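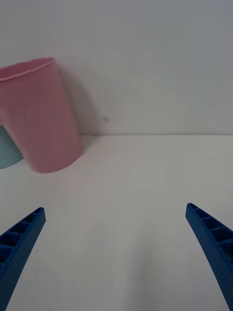

Notas para la charla: "Dejar los desechables en un comedor de empresa"
Duración prevista: media hora más preguntas

Compartir 57 - Comentarios 4

Apertura

Buenas tardes. Gracias por quedaros después de comer.

Vengo a contar cómo quitamos los vasos de un solo uso del comedor de Plesico y qué nos salió mal por el camino. Trabajo en servicios generales y mi parte del asunto es la compra, el lavado y el almacén. De huella de carbono sé lo justo y no voy a enseñar gráficas de eso.

(Preguntar quién tiene comedor propio y quién trabaja con una contrata. Si casi todos tienen contrata, alargar el bloque 4 y recortar el 2.)

1. De dónde partíamos

El comedor da 547 comidas al día entre los dos turnos. Cada persona cogía un vaso para el agua y muchas veces otro para el café. Los vasos llegaban en cajas que ocupaban media estantería del almacén, y cada semana había que bajar a recibir un palé.

El gasto en vasos estaba repartido en dos partidas distintas: la del comedor y la de las máquinas de café. Por eso nadie lo veía entero. Lo primero que hicimos fue juntar las facturas de un año en una hoja. Si tenéis que convencer a dirección, empezad por ahí.

(Parar un momento. Suele haber una pregunta sobre las partidas.)

2. Elegir el vaso

Probamos vidrio, acero y plástico duro reutilizable. Digo lo que pasó con cada uno.

Vidrio: gusta a la gente y se lava bien. Pesa. Una cesta llena cuesta de levantar y el personal de lavado se quejó desde el primer día. Las roturas cerca de la línea de servicio obligan a tirar comida.

Acero: no se rompe, pero hace un ruido tremendo en una sala con techo duro. También hay quien nota sabor. Lo dejamos para las salas de reuniones.

Plástico reutilizable: ligero, barato de reponer, se apila. Se raya con el tiempo y hay que retirarlo cuando se raya. Elegimos este.

Tres cosas que hay que mirar antes de comprar, y que nosotros miramos después:

- La forma de la base. Si tiene un hueco por debajo, se queda agua dentro al lavar boca abajo.
- El apilado. Hay modelos que, recién lavados, se pegan unos a otros y no hay manera de separarlos.
- La altura respecto a la cesta del lavavajillas. Los nuestros sobresalían un dedo y hubo que cambiar las cestas.

Pedid muestras y lavadlas un mes. Con la muestra encima de la mesa de una sala de reuniones no se aprende nada.

3. La prueba piloto

Empezamos en julio, con menos gente en el edificio. Pusimos 100 vasos en la zona de agua y retiramos los desechables solo de allí. Las máquinas de café siguieron como estaban.

Al acabar el mes quedaban 64. Los demás estaban por las mesas de trabajo, en los cajones y alguno en los coches. No lo tomamos como un robo - la gente se lleva el vaso a su sitio y no lo baja. La solución fue poner bandejas de recogida en cada planta, al lado de la impresora, y pasar con el carro a última hora de la mañana.

El cartel que pedía devolverlos no cambió nada. Las bandejas sí.

(Si vamos bien de tiempo, contar lo de la bandeja de la tercera planta, que acabó llena de tazas personales que nadie reclamaba.)

4. La contrata

Nuestro comedor lo lleva Gesari. El contrato no decía nada de lavar vasos, así que hubo que negociarlo aparte. Pidieron media jornada más en el lavado y nos pareció razonable. Lo que no previmos fue el secado: el plástico sale más mojado que la loza y al principio se guardaban los vasos todavía húmedos. Hubo olor y hubo quejas.

Se arregló con una estantería de rejilla y con un cambio de abrillantador. Del producto se ocupó Mudano, el proveedor de limpieza, que ajustó la dosis en dos visitas.

Recomendación: meted en el contrato quién lava, quién seca, quién recoge por plantas y quién paga la reposición. Cuatro líneas. Nosotros tardamos tres reuniones en tenerlas por escrito.

5. Lo que sigue sin resolver

Las visitas. Vienen grupos, se les ofrece café en recepción y allí todavía hay vasos de cartón.

El turno de noche. El lavado cierra antes de que terminen, de modo que sus vasos se quedan en el carro hasta la mañana siguiente. Hemos hablado con la gente de El-Sayed, que tiene un turno parecido en la nave de al lado, y ellos dejan un lavavajillas pequeño en la sala de descanso. Lo estamos mirando.

El color. Pedimos varios sin pensarlo mucho y ahora hay gente que rebusca en la pila hasta encontrar el suyo. Eso supone manos en todos los vasos. En la próxima reposición irá un solo color.

Cierre y preguntas

Tengo la hoja de cálculo sin los precios y el texto de la cláusula de lavado. Quien los quiera, que me deje el correo en la lista de la entrada.

(Preguntas probables: coste por lavado, consumo de agua, qué hacemos con los vasos rayados. Para lo del agua no tengo dato propio, decirlo así. Los rayados van a mantenimiento, que los usa para tornillería y pintura.)

(Devolver el micrófono y dejar la sala antes de las cinco.)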